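Forum index > Workplace and office automation > Rules, standards, good practice
Thread: The 30 cm rule for shared office trials. Does anyone believe in it?

gumboot_dave
Posted Friday, April 29, 2022

Long post, sorry.

We're into the second block of the Tratstead trial and I've been handed the job of writing the local procedure for our floor. The task set is filing: open a storage cupboard, reach in, deal with the box files on the shelf. Boring on purpose. The draft good practice guide that came with the trial pack has a section on "domestic-height storage" and I think half of it was written by people who have never watched a full-size humanoid put its arm in a cupboard.

Clause that's bugging me: the supervising person must keep 30 cm clear "on all sides of the working envelope", and cupboard doors are to be treated as "fixed furniture". A door on a hinge isn't fixed furniture. If a forearm leans on it, it moves, and then your envelope has moved too. The same page says cables must be "managed", with no word on what managed means.

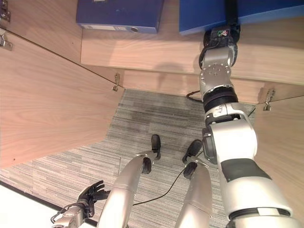 Right arm up at the brighter box file, both doors open, cable on the carpet between the feet.

So, three things I want opinions on before I put anything in writing. Do you count an open door as part of the machine, part of the room, or its own hazard? Has anyone got a cable rule that people follow? And where do you measure the 30 from?

marlowe_k
Posted same day

Measure it from the furthest point the arm can get to, and don't bother with where it happens to be. That's how we did it at Butholm. It gives you a silly big circle and you end up taping off half the kitchenette, but at least two people with the same tape measure get the same answer.

On the cable, I'd have stopped the run. A cable between the feet is a trip point for a thing with feet. I don't care how well it balances.

gumboot_dave

Fair, although the draft would let you carry on as long as the cable is "visible to the supervisor". It's thin and black on striped grey carpet. You tell me how visible that is at the end of a long afternoon.

tinshed

I'll be the grump. You are all writing rules for a demo. The draft runs to 275 pages if you include the annexes, and I've read the lot, which I suspect puts me in a small club. There are 885 separate "shoulds" in it and hardly a "shall" anywhere. Our safety rep searched for both. You can't breach a should. So whatever Dave writes locally is the only bit with teeth, and he ought to write one page and stop.

My one page would say who holds the stop, where they stand, what's on the floor, and who signs. The door business belongs in the risk assessment.

marlowe_k

Disagree about the door. The risk assessment gets done once and filed. The door gets opened every single time. If it's in the procedure, somebody at least has to look at it.

tinshed

Somebody has to tick it. Looking is a different activity.

Phi_and_chips

New here, I'm on one of the Phí sites so we have a different guide, but the cupboard section reads like it was copied over from yours, typos and all. We had the exact same argument last October.

What we settled on is that an open door gets treated as an extension of the arm for as long as the arm is inside the cupboard. So the clearance is measured from the outer edge of the door. It's cautious and it annoys people who want to walk past, and I'm fine with that. Nobody has shown me a reason to relax it apart from "it's a bit awkward".

Also, please put something in about the hand that isn't doing the job. Every guide I've seen talks about the reaching arm as though the other one had been left in the van. It still has a hand on the end of it, and it will be down at about the height of a crouching person's face if someone bends to pick up a dropped label.

gumboot_dave

That's a good point and I hadn't got it in my draft at all. I'd written "reaching arm" five times and "both arms" not once. Changing it tonight.

I like the extension-of-the-arm wording too. My worry is the low side. With the legs close to the cupboard base there isn't much floor left in there, and the open door takes up one whole side of what remains.

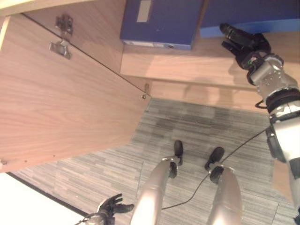
So the supervisor can't see the feet and the shelf at the same time unless they stand off to one side, and the draft has them standing behind. Behind is where the torso blocks everything. I've asked twice where "behind" came from and got a reply saying it was "consistent with established practice". Established by whom? With what machine? I'd bet it came out of a forklift manual.

tinshed

It came from the arm cell rules. Fixed base, fence, one gate. Behind makes sense if the thing is bolted down. They swapped "manipulator" for "platform" and kept the rest of the paragraph. Compare the two side by side some time, it's quite an experience.

b_illes

Béla Illés here. I did some of the editing on the draft, though the storage section was not mine, so you may be angry at me only a little.

"Behind" was argued over. The case for it was that people standing in front or to the side tend to creep in to see what the hand is doing, and then they are in reach. From behind there is nothing to see, so they stay put. I thought that was a poor argument then and I think so now. A supervisor who has nothing to see isn't supervising. But it was not copied without thought, as tinshed suggests.

The shoulds are deliberate. It is a guide to good practice. If you want shalls you need a standard, and that takes years and a great deal more evidence than a handful of cupboards.

tinshed

Béla, I take it back about the thought. I don't take it back about the result. If it hasn't got the evidence to say shall, then the trial pack shouldn't describe it as "the requirements", which it does, on the cover sheet.

b_illes

I did not write the cover sheet. I agree with you about the cover sheet.

marlowe_k

Can we talk about the bit no one ever likes, which is other people in the office? The draft says trials in open-plan space are acceptable if "non-participants are aware". Our lot were made aware by an email. I asked a bloke from accounts what the tape on the floor meant and he thought the carpet was being replaced.

gumboot_dave

Same story on our floor. The glass partitions make it worse, I reckon. You're on the other side of the glass getting on with your day and it feels like a separate room. Maybe it is, for the purposes of the rule. The draft doesn't say if glass counts as a barrier.

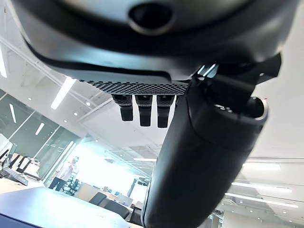 From low down under the housing, looking across the office to the glass wall, with a person on the far side.

Would you call that person a non-participant, a bystander, or out of scope? The draft uses all three words and defines one of them.

Phi_and_chips

Out of scope while they stay past the glass, provided the glass runs the full length and any door in it is shut or watched. If there's an open doorway you can stroll through then I'd treat the glass as a view and count them in.

We put a sign at the doorway. The sign works on visitors and does nothing for staff, who stopped seeing it after a couple of days.

marlowe_k

Signs are for the inquiry afterwards.

allex_rep_north

I work for Allex, we supply the checklists some of you use, so weigh this accordingly. We've had 2,603 completed sheets back from office trials and the floor check is ticked "clear" on nearly all of them. I don't believe it. I've visited enough sites to know there is nearly always a cable, a chair base or a bag strap. So I'd be careful with any rule whose only proof is a tick.

What has helped a bit is making people write down what was on the floor instead of asking if it was clear. You get "one thin black lead, taped" and that's worth having. Blank means they didn't look.

tinshed

First useful thing I've ever heard from a checklist vendor. I still think you sell too many checklists.

allex_rep_north

My manager would disagree.

gumboot_dave

OK, stealing that. Here's my draft as it stands, pick it apart:

1. Arm in cupboard means open doors count as arm. Measure 30 cm from the outer edge of the door or the arm's furthest reach, whichever is bigger.
2. Both arms and both hands are in scope for the whole run, whatever the task is.
3. Supervisor stands to the side, outside the measured line, where they can see the feet and the shelf. If there's no such spot, the run doesn't go ahead at that cupboard.
4. Write down everything on the floor before each run. Any cable between or in front of the feet gets moved first.
5. Glass counts as a barrier only if there's no open way through it.
6. Stop is in the supervisor's hand. Pocket doesn't count, nor does the desk.

marlowe_k

Four needs "and during". Cables move once it starts stepping. Otherwise I could live with it.

tinshed

Three is going to knock out most of your cupboards.

gumboot_dave

Then it knocks them out.

b_illes

May I send number 3 to the people who did the storage section? With your user name or without, as you like. I can't promise they will change anything.

gumboot_dave

Go for it, with. And if they come back with "consistent with established practice" again, post it here please.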